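3.2 Where clothes wait

I went into this part of the study thinking I'd be writing about closets. Junaid Memon and I had sketched a whole coding sheet for closets and drawers back in March, and then we barely used it. What people wanted to talk about, over and over, was the stuff that hadn't gotten to a closet yet — the shirt on the bed, the thing in your hand on the way to a basket. So we threw out half the sheet and started asking about the in-between spots.

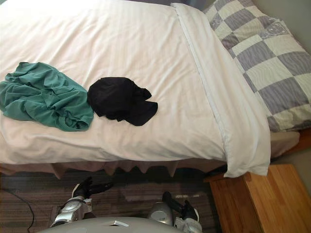
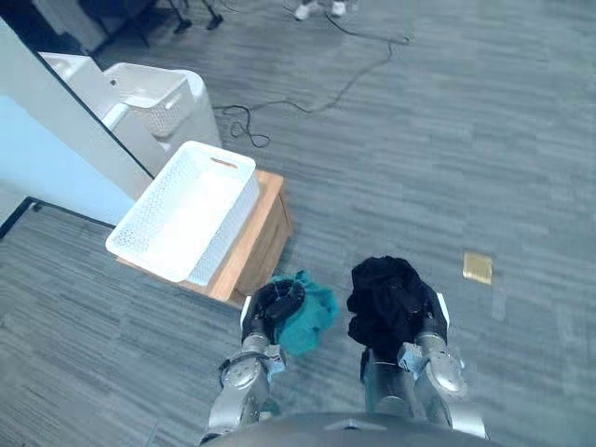
Figure 6. Teal and black clothes between places: on a white duvet, and held over gray carpet near a low wooden cabinet with a white plastic basket on top.

3.3 Beds as tables

I'll start with the bed, since it surprised me most. In Figure 6 the two garments on the duvet are bunched up, one right next to the other, closer to the near edge of the bed than to the far end. I love that detail, because it matches so well what people told us in the Craddock interviews. You drop things where your arm stops. You don't walk around to the other side, and you don't lean way over to put a sweater by the pillow (one woman told me the pillow end was "for clean heads only," and I've thought about it ever since!).

The bed works as a table for most of the day, and it's usually the biggest flat surface in the room. In the diary entries we collected, all 3,503 of them, people called it "the pile," "the spot," and once, memorably, "my other floor." We coded every one of those as a holding place if the person expected to move the clothes again before going to sleep. Tahira Sandhu thought that rule was too generous, and she may be right. Plenty of folks expected to move them and then slept next to them.

3.4 Baskets and the short trip

Now for the basket. The white one on the wooden cabinet in Figure 6 has nothing in it, and it sits up off the floor. We got interested in height pretty early on. A basket on a cabinet is easy to see into and you don't have to bend, but it also eats up a surface that somebody could be using for mail or keys. People in the Adaren apartments complained about this a lot. People in the Nekiline group hardly brought it up, and I still don't have a good answer for why — their rooms weren't any bigger.

We asked all 60 households to tell us how a piece of clothing gets from the bed to the basket. Most gave one of 3 answers: one piece at a time, a piece in each hand, or a big armload hugged to the chest. The armload people were proud of it. They also had the most stories about socks turning up in the hallway, so we added a code for dropped items partway through and went back over the early diaries to catch the ones we'd missed.

Crumpled clothes got treated as already sorted, by the way. Once something was in a ball, hardly anyone stopped to fold it before it went in, and the few who did were nearly all folding things they planned to wear again the next day. Section 4 picks up with those.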